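Este site utiliza cookies para melhorar a sua navegação. Ao continuar, aceita a nossa política de cookies. Aceitar | Saber mais

Diferença entre tribunal especial e tribunal internacional "a sério"? Alguém me explica como se eu fosse muito burra?

Colocado por marta_alcochete

Olá a todos! Ando a fazer um trabalho para a cadeira de Relações Internacionais (voltei a estudar depois dos quarenta, coragem ou loucura, ainda não decidi) e estou completamente baralhada. O professor deu-nos um texto de um tal Norbert Jireš sobre justiça internacional e o homem salta do Tribunal Internacional de Justiça para o Tribunal Penal Internacional e depois para os tribunais ad hoc como se fosse tudo a mesma mercearia. Li aquilo 2 vezes, sublinhei metade e continuo na mesma.

O que eu queria perceber é isto: se um país tem uma queixa contra outro por causa de uma fronteira, vai aonde? E se for uma pessoa, um general por exemplo, que mandou fazer coisas horríveis? E os tribunais da ex-Jugoslávia e do Ruanda ainda existem ou já fecharam a porta? Tenho de entregar 15 páginas em abril e neste momento tenho a capa e uma introdução muito fraquinha.

Obrigada desde já, e respondam com paciência, por favor!

Respondido por Tó Vlček

Olá Marta! Primeiro, calma, que toda a gente troca os dois de Haia. Eu também troquei, e numa apresentação oral, à frente da turma inteira, portanto já vê.

O Tribunal Internacional de Justiça (TIJ) é o das Nações Unidas e só trata de questões entre Estados. Fronteiras, tratados mal cumpridos, águas territoriais, essas guerras de vizinhos em ponto grande. Uma pessoa nunca é ré ali. E há um pormenor que costuma sair nos exames: os Estados têm de aceitar a jurisdição do tribunal, ou por um acordo para aquele caso, ou por uma cláusula num tratado, ou por uma declaração geral que fizeram antes. Se não houver nada disto, o tribunal não pode julgar o caso, por muito boa que seja a queixa. Também dá pareceres consultivos, mas isso é a pedido da Assembleia Geral, do Conselho de Segurança e de outros órgãos da ONU autorizados. 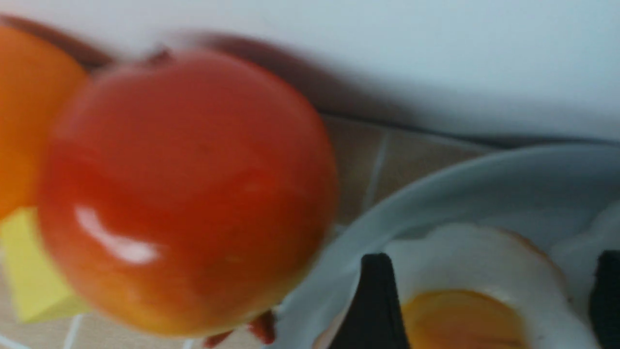
O Tribunal Penal Internacional (TPI) é outra casa, embora fique na mesma cidade (quem escolheu isto não pensou nos estudantes!). Nasceu do Estatuto de Roma, não é um órgão da ONU, e julga pessoas: genocídio, crimes contra a humanidade, crimes de guerra e o crime de agressão, este último com regras de jurisdição mais apertadas. O seu general ia parar aí, se o Estado onde os factos aconteceram ou o da nacionalidade dele fosse parte no Estatuto, ou se o Conselho de Segurança remetesse a situação. E só se os tribunais nacionais não quisessem ou não pudessem tratar do assunto a sério. Chama-se princípio da complementaridade, ponha isso no trabalho com estas letras todas que os professores gostam.

Quanto aos da ex-Jugoslávia e do Ruanda, foram criados pelo Conselho de Segurança para aqueles conflitos e já encerraram os dois. O que sobrou (recursos, cumprimento de penas, arquivos, proteção de testemunhas) passou para um mecanismo residual. Vale a pena ler os estatutos, são curtos e bastante mais claros do que os manuais.

Eu estruturava o trabalho por aí: quem pode ser julgado, quem criou o tribunal e de onde lhe vem a jurisdição. Escrevi quase 40 páginas sobre isto no mestrado e a parte que me safou foi um quadro comparativo logo no início. Força nisso!

Respondido por skinton77

isso é tudo política, o conselho de segurança manda e os outros obedecem. procura na wikipédia que está lá tudo explicado

Respondido por Graça do Norte

Só acrescento uma coisa ao que disse o Tó, que explicou muito bem. Faltam os tribunais mistos, ou híbridos, tipo o da Serra Leoa ou o do Camboja, com juízes locais e internacionais lado a lado. No da Serra Leoa houve um acordo entre o governo e a ONU, e foi esse que condenou um antigo chefe de Estado, o Charles Taylor, da Libéria. Se a Marta tiver espaço, eu metia lá uma página, porque é onde a expressão "tribunal especial" aparece mesmo no nome e a confusão dela deve vir daí.

Ah, e cuidado com as siglas em inglês, ICJ e ICC. Eu colei um papelinho no monitor e mesmo assim enganei-me na bibliografia.

Comentários (4)

marta_alcochete: Vocês são uns amores!! Já tenho o quadro comparativo feito, com 7 linhas, e pela primeira vez percebo o que lá escrevi. Tó, a complementaridade já tem um parágrafo só para ela.

Tó Vlček: Boa! Depois diga a nota.

rui.m: O TIJ pode obrigar um país a cumprir a sentença ou é só para inglês ver?

Graça do Norte: Rui, a sentença é obrigatória para as partes. Se uma não cumprir, a outra pode recorrer ao Conselho de Segurança, e aí já entra o veto na conversa. Abra uma pergunta nova que isso dá pano para mangas.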